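Postby Home Letter
Saturday, December 10, 2022

Brown marble and bubble walls: do we have to?

Every winter somebody decides brown is back. This year it has come back as marble, dark and shiny, and it has brought a wallpaper with it. Three of you wrote in the same week asking whether the pairing is worth copying in a small desk corner, so I'll say what I think and you can go ahead and ignore me.

Start with the surface. The look people want now is chocolate with thin tan and cream veins all through it and then a streak of white that goes wherever it likes. I can see the appeal. Plain black is grim and plain white shows every coffee ring. But the showrooms keep telling us a busy pattern "hides everything," and I don't buy it. It hides crumbs. It also hides paper clips, earring backs and the tiny screw you put down a second ago. What it won't hide is a fingerprint, if you pick the glossy finish, and the glossy finish is the one they put by the window.

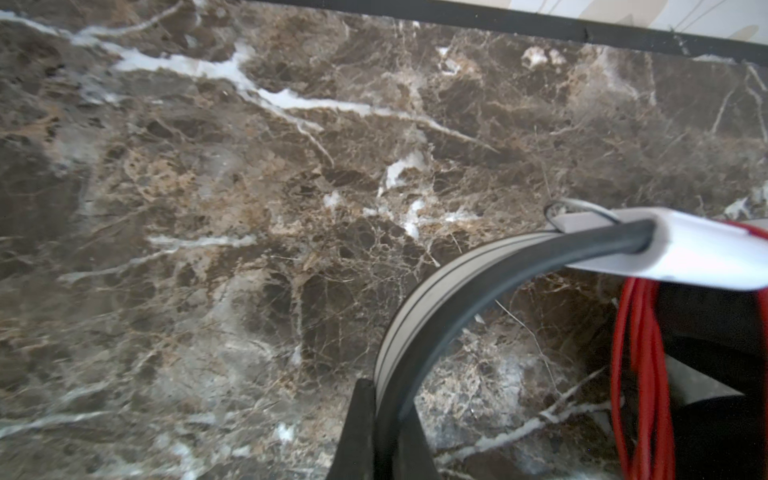 Samples are the other problem. Sumine sends out a square you could use as a coaster, and on a square that size you get either all vein or no vein. I had two of them on my kitchen table through most of May and they might have come from different products. Ask to see a full length before you pay for anything, and look at it under a lamp as well as in daylight.

Now the wall. Circles, rings, dots in tan and beige on cream, some ovals the size of a dinner plate if you choose the large repeat. Ashby wants $85 a roll for theirs. I've been told it's calming. One wall of it, maybe. Run it into a corner and up the next side and you have circles meeting circles at the seam, and your eye goes straight to the place where they don't line up.
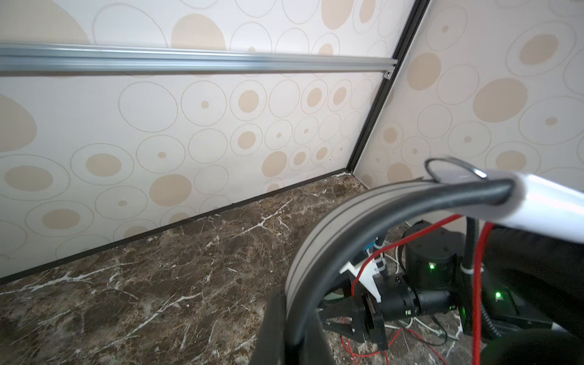
Han-gyeol Myung disagrees with nearly all of this, and wrote to say that a small nook is the one place a loud paper works, that three walls of it took 22 feet of border trim and one weekend, and that a plain wall over veined brown stone "looks like a bank lobby." The seams, apparently, stop bothering you by the second week.

Fine. I would still like to hear from anyone who has lived with both for longer than that.

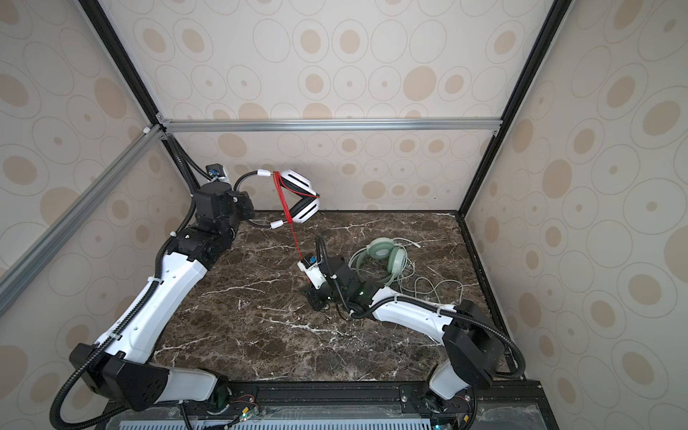
I will give the brown this much: pale things show up on it. White headphones, a white mug, a white charger, you'll find them at a glance. Black ones are another matter, and so is anything tan. If you keep your headphones at your desk, get a hook and leave the surface alone, because the polish is what you paid for and a hook costs a couple of dollars.

My advice for the three who asked is to buy one roll, tape a length of it up behind the desk, and wait 25 days before ordering the rest. If you already have brown marble down, try it first with plain cream paint. Disagreements to the usual address.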